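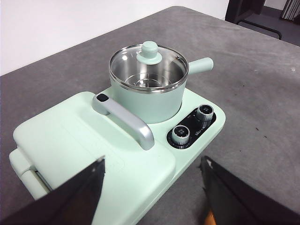

July 10, 2021
By Marjatta Lahtinen

Descaling a kettle is a small piece of chemistry that most households get slightly wrong, and I include my own household up to this spring. We moved to a hard water area in April, from a soft water one, and within a fortnight the kettle had a white crust on the floor of it and bits floating in the tea. I have spent more evenings than the subject deserves working out what to do, and these are my notes, set down mainly so that I can find them again.

First, what the stuff is. Rain picks up a little carbon dioxide on the way down and through the soil, and becomes weakly acidic. If it then passes through chalk or limestone it dissolves some of the rock and carries it along as calcium hydrogencarbonate. That compound exists only in solution. Heat the water and it breaks up: carbon dioxide goes off as gas, and calcium carbonate is left, which hardly dissolves at all. It settles on whatever is hottest. In a kettle that means the base, or the element if you have an old kettle with one exposed.

The magnesium in the water behaves in a similar way, but there is usually less of it. Sulphates and chlorides of calcium don't come out on boiling, and they are what people mean by permanent hardness. You can boil a pan of water for as long as you like and they will still be in there. They don't matter much to a kettle unless it is topped up again and again without being emptied, in which case everything gets more concentrated as the steam leaves.

Our supplier's report gives hardness as milligrams per litre of calcium carbonate. Other places use degrees Clark, French degrees or German degrees, and the washing machine wanted German ones. To get from milligrams per litre to French degrees, divide by 10. For Clark, divide by 14.3. For German, divide by 17.8. I had the machine set wrongly for the first month through using the Clark number. It made no difference that I could see to the towels, which were already like boards.

Now the acids. Any acid will shift calcium carbonate. What you want is one which does it at a decent rate, leaves a soluble salt behind, doesn't attack the metal and doesn't stink the house out.

Vinegar is what my mother used. It is acetic acid at five per cent or so, and calcium acetate is very soluble, so there is no trouble with deposits. It is slow when cold. Heat it and the kitchen is unpleasant for the rest of the day, and the taste hangs on in plastic parts through several boilings. White vinegar is the one to use. Malt vinegar works just as well as an acid but I wouldn't want to drink the next cup of tea.

Citric acid is what I have settled on. It is sold as a white powder, cheaply if you buy a large bag, and it has no smell. There is one trap. Calcium citrate is less soluble in hot water than in cold, the opposite of what you'd expect from sugar or salt. If you put a strong citric acid solution on heavy scale and boil it hard, you can lay down a new white deposit that is more stubborn than the one you started with. I did this. I then did it again, thinking I had not used enough acid the first time. Warm water, a moderate amount of powder and some patience is the way.

Sulphamic acid is in a good many of the branded descalers. It is fast and its calcium salt stays dissolved. It is also harder on the skin and should be kept well away from anything containing bleach, as should all of these. I tried a sachet of one called Drandovar, which had sulphamic acid high on the list, and it cleared the kettle in less time than it took to read the leaflet. The leaflet was a long one, to be fair. At the price per sachet I can't see myself using it weekly.

Lactic acid turns up in the liquid descalers sold for coffee machines. It works, it is gentle, and you pay for the bottle. Cullinane make one that comes with a measuring cap, and the cap has since become the scoop for my citric acid.

Lemon juice is citric acid with sugar and pulp in it. Cola contains phosphoric acid, in small quantity, along with a great deal of sugar. I can't recommend either.

The method I use is as follows.

Empty the kettle and rinse out anything loose. Half fill it with fresh water, and heat until it is hot to the touch but well short of boiling, then switch off at the wall. Add two level tablespoons of citric acid to a litre. Put it in a bit at a time. It will fizz, and if the water is too hot it fizzes a good deal more than you want. Leave for half an hour. Pour away, look, and if there are patches left make up a fresh lot instead of warming the old one. Rinse three times, boil once with plain water, throw that away too.

Don't scrub. Scale that has been properly softened wipes off with a finger. Scale that needs scrubbing needs more acid, and a scourer leaves scratches which give the next layer something to hold.

A word on materials. Stainless steel is not bothered by any of the acids above at these strengths. Glass isn't either. Aluminium is another matter, and so are chrome plating with chips in it, enamel (some kinds) and natural stone worktops. Marble is calcium carbonate. A drip of descaler left overnight will etch a dull spot into it that no amount of polishing paste will hide, as the people who had this house before us seem to have found out next to the sink.

On prevention. I borrowed a filter jug, a Posteris, with the ion exchange cartridge, and measured before and after using drop test reagents. With a new cartridge the hardness came down by more than half. After three weeks of ordinary use the difference was within what I could misread on the drops. The cartridge was supposed to last four. Very likely it does in softer water, as the resin has only so many places to put calcium, and when they are full they are full.

I have also been offered a magnetic device to clamp round the rising main. The firm, Mellard, sent a brochure. It says nothing about what is done to the calcium or where it goes, and the graph in it has no units on either axis. I will leave that one on the pile.

The cheapest prevention I've found is to empty the kettle after use and boil only what is wanted. Water left standing in a warm kettle goes on depositing, and each refill brings in its own load. Since I started tipping ours out the interval between treatments has gone from one week to nearly three. I grant that this is one kettle and no control.

What I haven't solved is the shower head. The holes are too fine to get at, and the rubber nozzles that are meant to be rubbed clear have gone stiff. A freezer bag of citric acid solution tied round it overnight did most of them - not the outer ring, which the bag didn't cover. Next time I'll take the whole thing off and put it in a bucket, if the nut will turn. At present it won't, and I suspect scale in the thread.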